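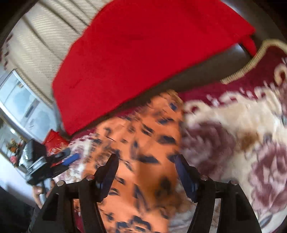
Handheld Gripper Equipment Program: Progress Report to Matbridge
September 25, 2024

Jodance has committed 76 per cent of the equipment allocation approved in August. The largest purchase to date is a set of handheld grippers from Chou, to be used for recording cloth handling in furnished rooms at the Daltham site.

Finger pads are wearing faster than budgeted. We request approval to move 15 per cent of the travel line to spare pads and joint pins, with no change to the total grant.

Quotations for the two fixed arms remain open for 90 days. A recommendation on supplier and service terms will accompany the next report.

Submitted by Demetrio Figueroa, Equipment Planning, Jodance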